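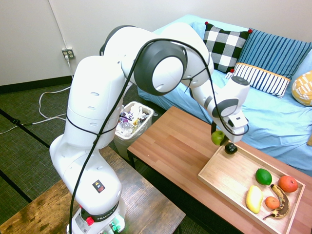 Irfan Qureshi wrote in after my last post to say that learning a language from the radio is a waste of time, and that he gave it 16 weeks of Portuguese and came out with the weather forecast and one song about a boat. Irfan, I loved this! The weather forecast is a great start. Same five words every morning, same order, and one day you hear "fog" and just know it.

My own Portuguese is nine months old now and I still keep the radio on while I cook (badly, both of them). The news goes by too fast. The call-in shows are my favorite, people shouting about parking in short, angry sentences with plenty of repeats. I get maybe every third word and I'm thrilled every time.

A few things I'd do again if I started over in January:

Pick one station and stay with it

I hopped between up to 17 of them at first and never got used to a single voice.

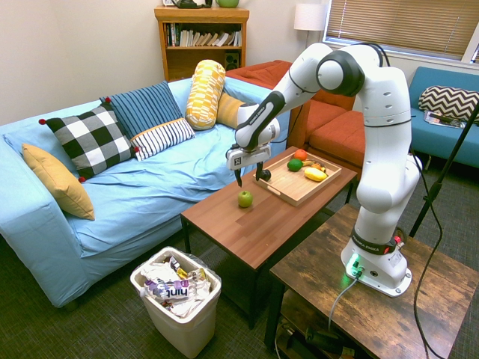 Write down the sound, then look it up

My spelling is terrible, and half my notebook is guesses. Océane McKinnon lent me her old dictionary, the fat one with the soft cover, and I've been hunting through it most evenings. Yesterday it took me ages to find "bagunça" (a mess), and now I use it constantly.

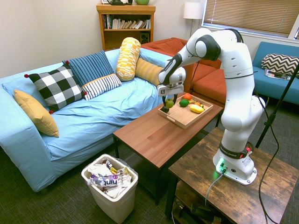

Apple, orange, lime: maçã, laranja, lima.

Next up I want to try a soccer game with no picture, only the commentary. Wish me luck!

© Skaltulora | Contact | Back to top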